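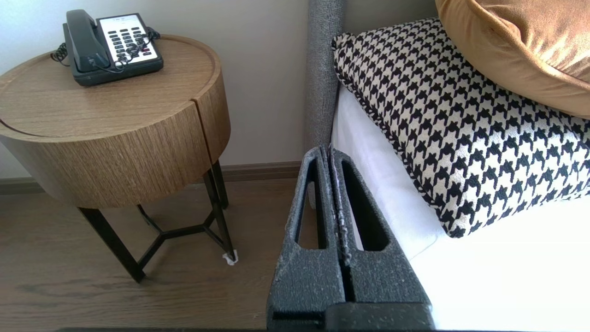 Gola short story contest opens for entries

The Gola Short Story Contest is back for another year, and the doors are open now. Closing time is midnight on the last day of April. Not a minute after — the form shuts itself and the organisers say they can't reopen it for anyone, however good the excuse.

WHAT: One story, any genre, up to 4,000 words. Must be your own work and not published anywhere before, and that includes your blog. Poems and chapters from a novel in progress won't be read this time. A chapter that works as a complete story is fine, but take the word "chapter" off the top.

WHO: Anyone aged 16 or over, living anywhere, writing in English. Past winners can enter again after a gap of two years. Runners-up don't have to wait.

HOW MUCH: £6 a story, or £10 for two. There are 35 free places for writers on a low income, given out in the order people ask. Tick the box on the form, no proof needed. When they're gone they're gone.

PRIZES: £1,000 for first place, plus a weekend at the Barbu writing retreat with meals included (travel isn't). Second gets £300, third gets £150. All three will be printed in the autumn issue of Trodine, the quarterly magazine that has run the contest from the start, along with the rest of the shortlist if there's room.
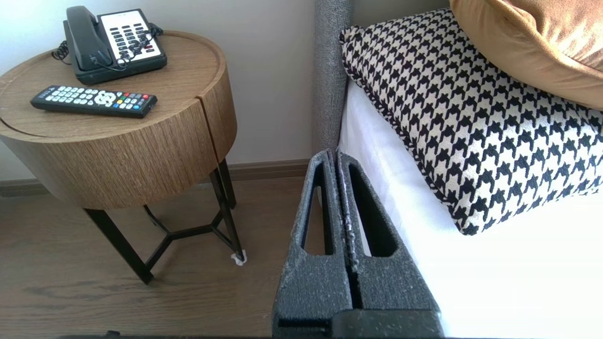

The phone on the side table.

Last year brought in 1,657 stories, the most so far, and the reading ran late as a result. More readers have been taken on for this round so the longlist should be up in June and the shortlist in July. Winners hear by email first. Please don't write in to ask where your story has got to before the longlist is out, it slows everything down.

All entries are read without names. Put the title and word count on the first page and nothing else about you anywhere in the file, headers and footers included. A fair few stories went out last time on this alone, which is a shame when the fee has been paid. Word or PDF only. Double spaced, a plain font, page numbers please.

The theme

There isn't one for the main prize. Write what you like.

There is a small side prize though, new this year and paid for by Uneo, the notebook and pen shop. It's £100 and a box of notebooks for the best story set entirely in one room. No extra fee, just tick the second box. Your story is still read for the main contest aswell. One room means one room — characters can remember other places or talk about them, but the story can't leave.
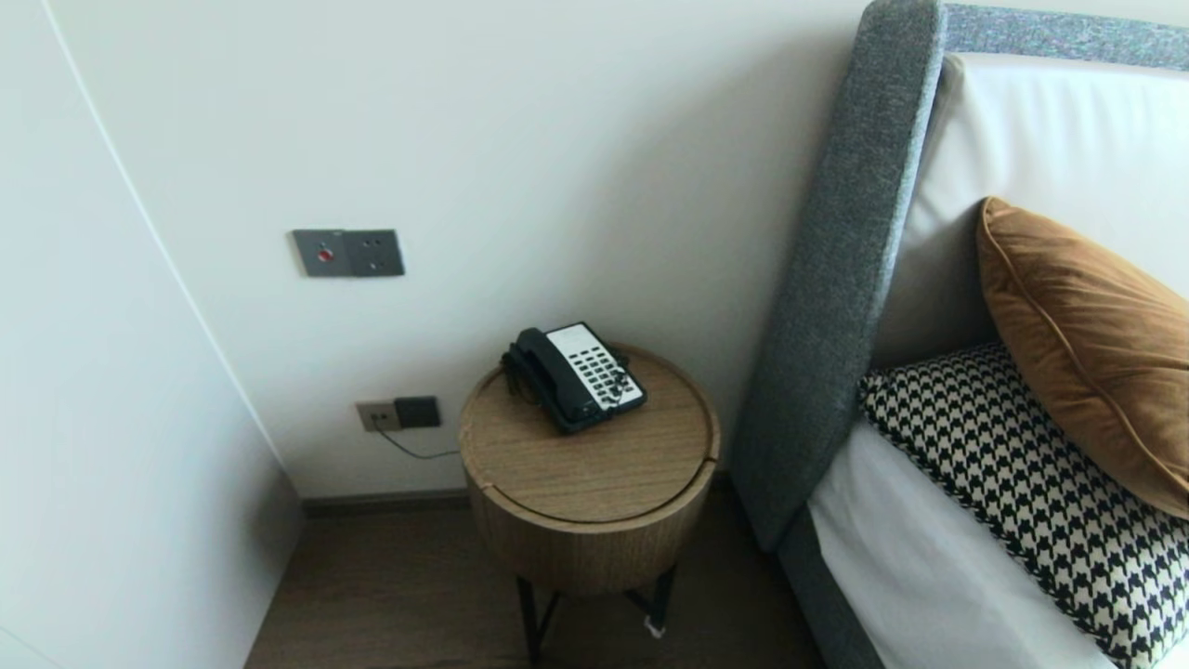

A word on that side prize, as questions have already come in. The readers want a room that matters to what happens, so pick things out and use them. Dull fittings are welcome. A small red button on the wall by the bed could carry a whole plot if somebody in the story is afraid to press it, and so could a pair of plates down near the floor. What they don't want is two pages of furniture before anyone speaks. Hotel rooms, sickrooms, cells and kitchens are all fine. A train carriage counts. A whole house doesn't, and neither does a garden, sorry.

Entry is through the contest page on the Trodine site. Pay first, then upload, and keep the reference number you're sent. If the upload fails try a smaller file before getting in touch. Postal entries have been dropped, exept for writers who can't get online, who should write to the magazine's office and ask for a paper form by the middle of April.

Results night will be in the autumn, place still to be fixed. Full rules are on the same page as the form and worth five minutes before you hit send.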